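Why I stopped buying new clothes for one year

When I moved here from Denmark I had two suitcases. After six years I had a full closet, and I could not say what was inside it. One evening I took everything out, and I found a sweater with the price still hanging on it.

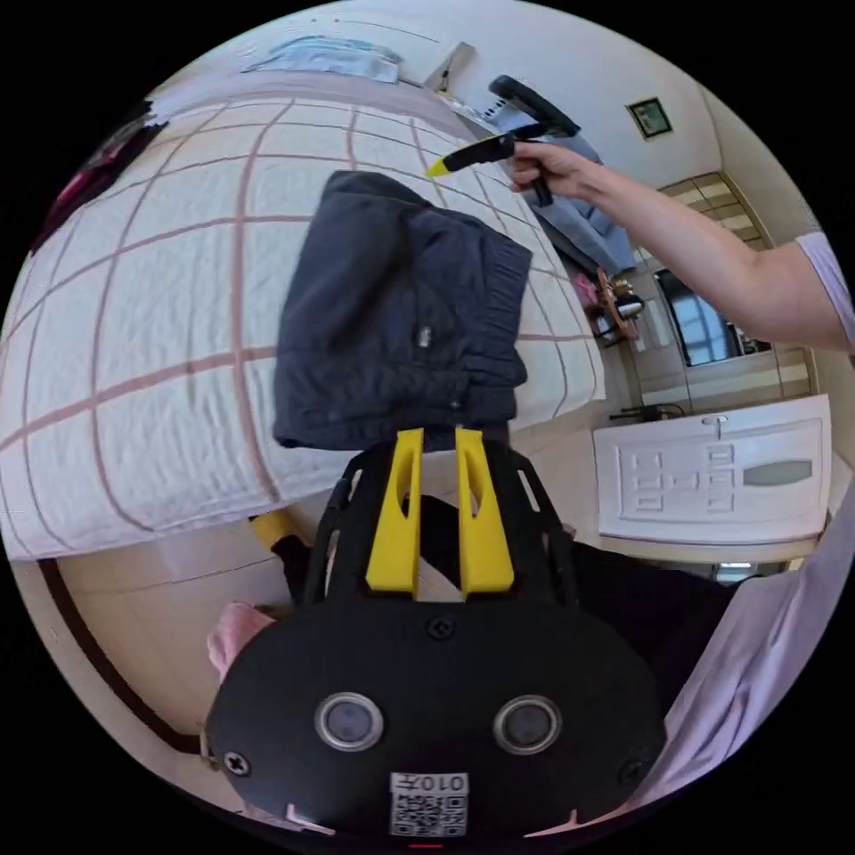

Troels Juhl

My rule was simple. For one year I buy no clothes, only socks if it is necessary. My friends thought I do it for the environment, and this is partly true. But the bigger reason was that I felt tired of choosing.

The first months were difficult. I live near the Zusier shopping center, and I used to walk through it after work without any purpose. Often I came home with a shirt. It was never expensive, and this is exactly the problem. Twelve small purchases feel like nothing, but in the year before my experiment I paid 437 dollars for things which I wore once or twice.

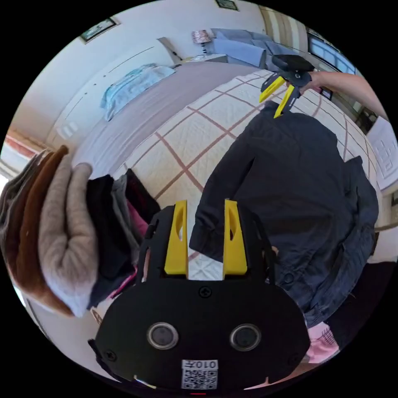

I also learned to repair. My grandmother could sew a button in one minute, and I needed a whole evening and some bad words. Now it goes faster, and I look at a seam in a different way.

Some people say that shops will close if everybody lives like this. Maybe some of them will. I would be glad to see more tailors in their place. The year ended last April, and since then I have bought one winter coat, after thinking about it for three weeks.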